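Flower-packing cell at Brastine gets new finger pads, again

September 2021

Brastine has changed the gripper fingers on its artificial flower cell for the second time, and the company says the problem of dropped stems is now fixed. It said much the same after the first change.

The cell, supplied by Jenix, picks silk roses, hydrangeas and loose greenery off a white table and sorts them into boxes. It went in with 2 narrow fingers that pinched well enough on stems but let leaves slide out. The replacements are wide and flat, and the wrist camera had to be set up again to match them.

According to a service note from Jenix, the new pair ran 504 picks before being signed off. The note does not say how many of those picks were good, or what was on the table at the time. A rose with a stiff stem is an easy job. A sprig with a couple of leaves on it is a harder one, and it was the sprigs that caused the trouble in the first place.

Looking after the cell is not light work either. The pads are to be wiped down every shift, the finger screws checked for play, and the camera compared with a saved view of the bare table. Brastine puts the whole routine at 2 minutes. Staff at Hosov, which runs a similar cell, allow a good deal longer and still keep a person at the table to straighten stems.

Jenix says a spare set of fingers will be kept on site. That seems wise.

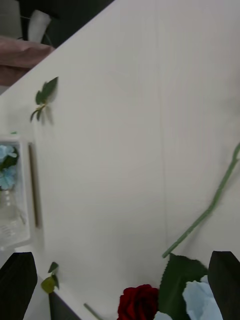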